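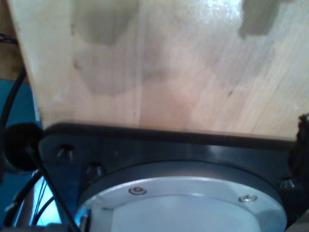
¿Qué nivel hace falta para seguir esta guía?
Haber movido un brazo por teleoperación una tarde entera y haber sobrevivido al menú de calibración. Si todavía confundes el eje 4 con el 5, empieza por los apuntes de septiembre y vuelve luego.

Guía del taller de manipulación, práctica 3: enchufar un cable de red en un armario pequeño

La práctica parece una tontería. Un niño mete un conector RJ45 en un switch sin mirar. Un brazo con dos dedos y muy poco tacto tarda bastante más, y por el camino descubre maneras de fallar que el niño ni sospecha. En el club la hacemos todos los cursos porque enseña más que apilar cubos y porque el cable no hace caso a nadie.

Antes de empezar

Revisa la muñeca de cada brazo. Los tornillos Allen de la placa se aprietan en cruz, primero a mano y luego con la llave, sin heroísmos. Baltasar Zabala, que lleva el taller desde que cabíamos en una mesa, pasa la yema del dedo por cada cabeza y dice que nota la que está floja. Los demás usamos la llave.

Comprueba también las almohadillas de los dedos. Si tienen pelusa suelta o una esquina levantada, cámbialas. El cable resbala lo justo para que le eches la culpa al código.

Deja la velocidad al 20 por ciento. Ya sé que se puede subir. Rodrigo Collado también lo sabía.
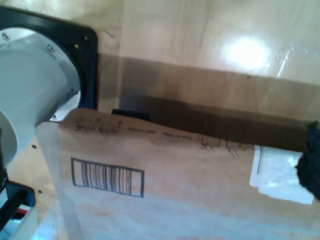 ¿Cuántas repeticiones hay que grabar?
Cada pareja graba 60, en tandas de 15, y cambia de piloto al acabar cada tanda. Las repeticiones malas también se guardan, con la etiqueta «fallo» y una frase que explique qué pasó. «No sé» cuenta como frase una vez por tanda.

Paso 1. Coger el cable

Acércate con la pinza abierta y los dedos alineados con el cable. Cierra sobre la cubierta, un poco por detrás del capuchón del conector. Si aprietas el conector mismo, la pestaña queda pillada y después no hace clic. Si coges demasiado atrás, la punta se va de paseo y acabas persiguiendo un fideo con dos brazos industriales – muy entretenido para quien mira.

Levanta despacio y espera a que deje de balancearse. En serio, espera. Casi todos los fallos de la primera tanda son prisas.

Paso 2. Orientar el conector

Con un brazo sujetas y con el otro corriges. El segundo brazo no agarra, solo empuja el conector con el canto del dedo hasta que la pestaña mira hacia donde toca. Mira en el switch hacia qué lado va; no te fíes de la práctica del año pasado, que el armario se ha montado del revés más de una vez.

Si al girar notas que el cable se retuerce, suelta y vuelve a coger. El cable guarda la torsión y te la devuelve justo delante del puerto.

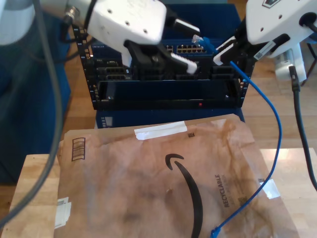 Paso 3. Acercarse al puerto

Aproxima en línea recta, con el codo del brazo alto para que no roce el armario. Párate a un par de dedos del puerto y mira el resto del cable. Tiene que colgar con holgura. Un cable tirante gira el conector por su cuenta, y ahí no hay controlador que lo arregle. El nuestro, que se llama Hinutia por motivos que se perdieron con la promoción anterior, desde luego que no.

Corrige primero la altura, después el giro y por último el avance. Vasanthi Bhuiyan propone hacerlo todo a la vez y le sale bien. A mí no me ha salido nunca, así que la guía dice lo que dice.

Paso 4. Insertar

Avanza en pasos cortos. Cuando el conector toque, baja la fuerza de cierre un punto: así la pinza cede un poco y el conector busca el hueco. Si se atasca, retrocede, recoloca y repite. No empujes más fuerte. El repuesto del switch sale del mismo bote que las pizzas.

Con el conector dentro, abre la pinza y retírate por donde viniste. Luego da un tironcito suave al cable con el otro brazo. Si se queda, vale.

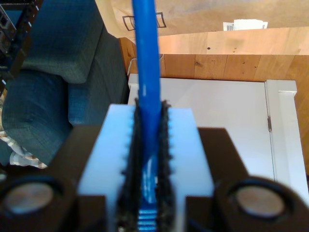

Errores que ya hemos cometido por ti

Abrir la pinza antes de parar el brazo. El conector sale y el cable se lleva lo que pille.

Calibrar con una mano apoyada en la mesa. Todo queda desplazado lo mismo que tu peso, y te enteras a la tanda siguiente.

Grabar 400 megas de un brazo quieto por olvidarse de pulsar «fin». Tiene nombre propio, se llama «hacer un Casimiro», y Casimiro Cabello ha pedido por escrito que se retire de la guía. Petición recibida.

Entrega

Sube la carpeta con las cuatro tandas y el archivo de notas. Jolene Fairweather revisa las etiquetas antes de que entrenemos nada, y devuelve las carpetas que vienen sin nombre de pareja. La práctica 4 usa el mismo armario, pero hay que sacar el cable, que tiene la pestaña por el lado donde no llega el dedo.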